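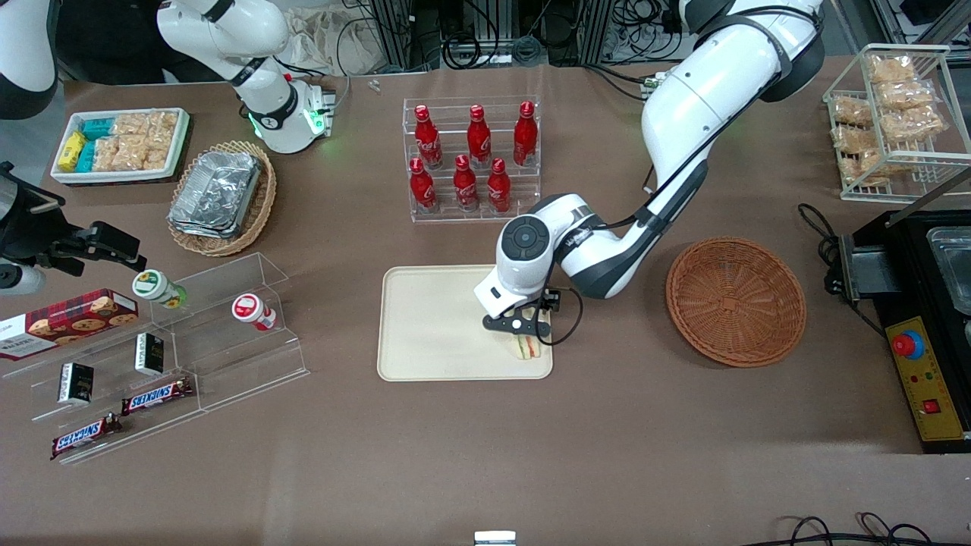
이번 분기는 거의 전부 "음식을 집는 양팔 로봇 작업대에서 지킬 것" 초안에 썼습니다. Pristdale에 처음 제안서를 냈을 때는 제목이 훨씬 거창했는데 쓰다 보니 자꾸 짧아지네요. 지난번 보고 때 Nabila Liew 님이 "작업대 단위로 쓴다는 게 정확히 무슨 말이냐"고 물으셨고, 제가 전화로 좀 횡설수설했습니다. 다시 말씀드리면 로봇 한 대의 안전만 따지지 않고, 팔이 닿는 범위 안에 놓인 물건과 기기까지 한 묶음으로 본다는 뜻이에요. 왼팔 그리퍼가 샌드위치 조각을 쟁반 위로 들고 있는 동안 바로 뒤에는 콜라병 거치대가 있고, 오른쪽에는 튀김기처럼 생긴 검은 기기가 있고, 그 기기 앞면 노란 패널에는 빨간 버섯형 비상정지 버튼이 달려 있지요. 샌드위치를 잘 집느냐는 로봇 담당자가 볼 일이지만 저 버튼을 누르면 무엇이 멈추느냐는 작업대 전체의 문제입니다. 초안 1장이 바로 그 이야기로 시작합니다.

저는 Stostis에서 지침 문서를 맡고 있는 Tzu-hsuan Huang입니다. 계약서에는 "중간 진행 보고"라고만 되어 있고 양식이 따로 없어서, 지난번처럼 편하게 쓰겠습니다. 표가 필요하시면 Petronella Van Wyk 님께 보낸 정산 파일에 다 들어 있어요.

어디까지 왔나

초안 본문은 지금 14쪽입니다. 3월 판은 이것보다 훨씬 길었는데, Grandar 쪽 현장 사람들이 읽다가 중간에 덮었다고 해서(진짜로 그렇게 말씀하셨어요!) 해설을 전부 뒤로 빼고 본문에는 지킬 것만 남겼습니다. 점검 항목은 56개예요. 저는 많다고 생각했고 Henk Mulder 님은 적다고 생각했고, 결국 개수로 싸우는 대신 언제 보는 항목인지로 나눴습니다. 매번 시작 전에 보는 것, 물건 배치를 바꿨을 때 보는 것, 한 달에 한 번 보는 것. 매번 보는 항목은 10개로 묶었고, 여기에 하나를 더 넣으려면 반드시 하나를 빼야 한다는 규칙을 붙였습니다. 이 규칙 덕분에 회의가 꽤 짧아졌어요.

시범 적용은 Grandar 시험실과 Pillay 교육장 두 군데에서 하고 있습니다. Grandar는 매일 쓰고 있고, Pillay는 교육 일정이 있을 때만 씁니다. 두 곳에서 모은 시작 전 점검 기록이 지금까지 750건이에요. 제안서에 적은 목표를 이미 채웠습니다. 다만 기록이 많다고 다 쓸 만하지는 않았고, 그 이야기는 뒤에서 하겠습니다.

비상정지 버튼 이야기

이번 분기에 제일 오래 붙들고 있던 주제입니다. 로봇에도 비상정지가 있고, 작업대 위 기기에도 따로 있을 수 있습니다. 색도 모양도 비슷해요. 당연하지요, 그렇게 만들라고 되어 있으니까요. 문제는 급할 때 손이 가까운 쪽으로 간다는 겁니다. Henk가 Grandar에서 새로 온 사람들에게 "멈춰 보세요"라고만 하고 어디로 손이 가는지 봤는데, 로봇 쪽 버튼이 아닌 기기 쪽 버튼으로 가는 분이 여럿 있었어요. 그중 한 분은 누르고 나서 팔이 당연히 멈춘 줄 알고 고개를 돌리셨다고 합니다. 그때는 팔이 원래 대기 상태여서 아무 일도 없었지만, Henk가 저한테 전화할 때 목소리가 평소 같지 않았습니다.

그래서 초안에 이렇게 썼습니다.

팔이 닿는 범위 안에 비상정지 장치가 둘 이상 있으면, 어느 것을 눌러도 팔이 멈추도록 연결하는 것을 원칙으로 한다. 연결할 수 없는 기기는 버튼 옆에 멈추는 대상을 글자로 적는다. 적은 글자는 작업자가 서는 자리에서 읽혀야 한다.

마지막 문장은 Ntombi Mokoena 님이 넣자고 하셨어요. 처음에는 너무 당연해 보여서 뺄까 했는데, Pillay에 가 보니 라벨이 기기 옆면에 붙어 있어서 서는 자리에서는 안 보였습니다. 그날 바로 넣었습니다.

"연결하는 것을 원칙으로 한다"는 대목은 아직 마음에 걸립니다. 현장에서는 원칙이라는 말을 "안 해도 된다"로 읽는다는 의견이 있었고, 반대로 의무로 쓰면 기기 제조사가 개조를 허락하지 않는 경우에 아예 쓸 수 없는 지침이 되어 버립니다. 저는 의무로 하되 예외 기록을 남기게 하자는 쪽이에요. Henk는 예외 기록이라는 게 생기면 다들 예외를 쓴다고 합니다. 둘 다 일리가 있어서, 다음 판에는 두 문안을 나란히 싣고 현장에 고르게 할 생각입니다.

배치에 관한 규칙

두 번째로 시간이 많이 들어간 부분입니다. 음식 작업대는 물건이 정말 자주 바뀝니다. 어제는 과자 봉지가 있던 자리에 오늘은 병이 서 있고, 바구니가 하나 늘고, 누가 진열대를 손바닥만큼 옮겨 놓고요. 공장 설비용 문서를 보면 배치 변경은 큰 행사라서 승인 절차가 따로 있는데, 그걸 그대로 가져오면 이런 작업대에서는 하루도 못 지킵니다. 3월 판이 딱 그랬어요. 배치 변경 승인서를 쓰라고 했더니 Grandar에서는 물건을 옮기고도 안 옮긴 것으로 치셨습니다. 저라도 그랬을 것 같아요.

지금 판은 변경을 두 가지로만 나눕니다. 같은 종류의 물건이 같은 구역 안에서 자리를 옮기면 작은 변경이고, 시작 전 점검만 하면 됩니다. 새로운 종류의 물건이 들어오거나, 키가 더 큰 것이 팔 지나는 길 옆에 서거나, 전원이 있는 기기가 들어오면 큰 변경입니다. 큰 변경일 때는 느린 속도로 동작을 한 번 끝까지 돌려 보고, 돌려 본 사람이 이름을 적습니다. 서명란은 한 칸뿐이에요. 칸을 두 개 만들었더니 한 사람이 둘 다 쓰더라고요.

병 거치대처럼 단이 있는 것은 따로 한 줄을 넣었습니다. 뒷줄이 앞줄보다 높으면 앞줄 기준으로 높이를 재면 안 된다는 내용입니다. 이것도 써 놓고 보면 싱거운데, 기록지에 앞줄 높이만 적혀 있는 경우가 계속 나와서 뺄 수가 없습니다.

전선도 있습니다. 팔에 붙은 선이 늘어져 고리를 만들면 그 고리가 물건에 걸릴 수 있으니, 팔을 제일 낮게 내린 자세에서 고리가 물건보다 위에 있는지 보라고 썼어요. Ntombi는 "위"가 애매하다고, 손가락 두 개 들어갈 틈이라고 쓰자고 했는데 손가락 굵기가 사람마다 달라서 논의 중입니다. 이런 걸로 한 시간을 씁니다, 저희가.

음식이 닿는 부분

위생 쪽은 저희가 전문가가 아니라서 조심스럽게 갔습니다. 포장된 것만 집는 손과 포장 안 된 것을 집는 손을 나눌 것인가, 여기서 의견이 갈렸어요. 양팔이니까 왼팔은 맨 음식, 오른팔은 포장된 것, 이렇게 나누면 깔끔해 보이지요. 해 보니 작업 순서가 꼬여서 팔끼리 교차하는 일이 늘었습니다. 위생을 지키려다 충돌 위험이 커지는 셈이라 이 안은 접었습니다.

대신 순서 규칙으로 바꿨습니다. 맨 음식을 집기 전에는 손가락 끝을 닦거나 갈아 끼우고, 맨 음식을 집은 다음 포장된 것으로 넘어갈 때는 소스나 부스러기가 묻었는지 눈으로 본다. 샌드위치처럼 속이 삐져나오는 음식은 집는 힘 설정을 따로 저장하고, 다른 음식에 그 설정을 돌려쓰지 않는다. 이 정도예요. 어떤 세정제를 쓰라든가 몇 도에서 보관하라든가 하는 내용은 일부러 넣지 않았고, 매장이 따르는 기존 위생 규정을 그대로 따르라고만 적었습니다. 저희 문서가 그걸 대신하는 것처럼 보이면 곤란합니다. 그리고 시험용으로 쓴 음식은 사람이 먹지 않는다, 이건 굵은 글씨로 넣었습니다. Pillay 교육장에서 과자 봉지 하나가 간식 바구니로 돌아간 일이 있어서요. 뜯지 않은 것이었지만 그래도요.

기록 750건에서 배운 것

숫자만 보면 뿌듯한데 속을 열어 보니 한동안 머리가 아팠습니다. 모든 칸에 체크가 되어 있고 비고란은 비어 있는 기록이 대부분이에요. 문제가 없어서 그런 건지 안 보고 찍은 건지 종이만 봐서는 알 수가 없지요. 그래서 5월부터 체크 칸 몇 개를 쓰는 칸으로 바꿨습니다. "비상정지 확인함" 대신 "누른 버튼의 위치"를 쓰게 하고, "주변 정리함" 대신 "팔에서 제일 가까운 물건"을 쓰게 했어요. 쓰는 시간이 늘어나니 투덜거림도 같이 늘었습니다. 그런데 내용이 확 달라졌어요! "제일 가까운 물건: 내 커피"라고 적은 분이 계셨는데, 저는 이 한 줄이 체크 표시 한 상자보다 낫다고 생각합니다. 물론 커피는 치우셔야 하고요.

아직 모르는 것도 많습니다. 쓰는 칸이 실제로 사고를 줄이는지는 이 기록으로 말할 수 없습니다. 시범 기간 동안 다친 사람은 없었고, 바꾸기 전에도 없었으니 비교할 게 없어요. 최종 보고서에 "안전성이 향상되었다"고 쓰지 않겠다는 점은 미리 말씀드립니다. 쓸 수 있는 말은 작업자가 무엇을 보았는지 기록에 더 구체적으로 남는다, 여기까지입니다.

또 하나, 두 시험 장소의 기록을 합쳐 놓은 것이 좀 후회됩니다. Pillay 교육장은 처음 해 보는 사람이 많고 Grandar는 늘 하던 분들이라 같은 칸에 적힌 말의 무게가 달라요. 나눠서 다시 정리하는 중이고, 파일을 보실 때 앞쪽 탭은 무시하시고 뒤쪽 탭을 보시면 됩니다.

잘 안 된 것

교육 영상은 늦어지고 있습니다. 제 탓이 커요. 본문이 계속 바뀌는데 영상을 먼저 찍으면 버리게 될 것 같아 미뤘고, 그러다 보니 Pillay 쪽 스튜디오 일정을 놓쳤습니다. 지금은 본문이 어느 정도 굳은 1장과 2장만 먼저 찍기로 했습니다.

번역도 밀렸습니다. 한국어와 영어를 같이 내기로 했는데 "그리퍼", "집게", "손" 가운데 무엇으로 통일할지 정하지 못해서 문서마다 다릅니다. 현장에서는 다들 손이라고 부르세요. 그런데 "손을 넣지 말 것"이라고 쓰면 누구 손인지 모르게 됩니다. 로봇 쪽은 그리퍼, 사람 쪽은 손으로 가닥을 잡았고, 이 보고서에서도 위에서 제가 몇 번 섞어 썼네요. 고치려다 그냥 둡니다.

기기 제조사 쪽 문의는 답이 느립니다. 비상정지 연결을 위해 외부 접점을 쓸 수 있는지 물었는데, 담당 부서를 찾는 데만 한참 걸렸어요. 답이 안 오면 두 번째 시험 장소에서는 연결 없이 라벨 방식만 시험하게 됩니다.

돈과 시간

예산은 계획 안에서 쓰고 있습니다. 영상 항목이 남았고 출장 항목이 빠듯해요. Pillay에 예상보다 자주 갔는데, 전화로 물으면 "잘 되고 있어요"라고 하시고 가 보면 점검표가 서랍에 들어 있어서 어쩔 수 없었습니다. 영상에서 출장으로 조금 옮기고 싶고, 금액과 사유는 Petronella 님께 따로 적어 보냈습니다. 두 항목 다 계약서에 있는 것이라 새 항목을 만들 일은 없습니다.

일정은 이렇게 보고 있습니다. 6월 안에 다음 판을 내고, 두 장소에서 비상정지 문안 두 가지를 시험합니다. 그다음에는 저희가 한 번도 가 보지 않은 곳에 문서만 보내서, 설명 없이 읽고 작업대를 꾸며 달라고 부탁할 계획이에요. 이게 제일 떨립니다. 지금까지는 제가 옆에 서서 "아, 그건 이런 뜻이에요" 하고 말로 메운 곳이 분명히 있거든요.

부탁드릴 것

Nabila 님, 문서만 보내서 시험할 곳을 아직 못 찾았습니다. Pristdale에서 지원하시는 다른 팀 중에 로봇 팔로 음식이나 포장 식품을 다루는 곳이 있으면 소개해 주실 수 있을까요? 규모는 상관없고 작업대 하나면 됩니다. 저희와 친하지 않은 곳이면 더 좋아요. 친하면 봐주시더라고요.

그리고 56개 항목 전체를 한 번 읽어 주실 수 있으면 정말 고맙겠습니다. 로봇을 안 다루시는 분이 읽고 걸리는 문장이 저희한테는 제일 쓸모가 있어요. 여백에 "이게 무슨 말?"이라고만 적어 주셔도 됩니다. 오전에는 대부분 시험실에 있으니 전화는 오후 2시 이후가 편하고, 메일은 언제든 보내 주세요.

Tzu-hsuan Huang 드림
Stostis 지침 문서 담당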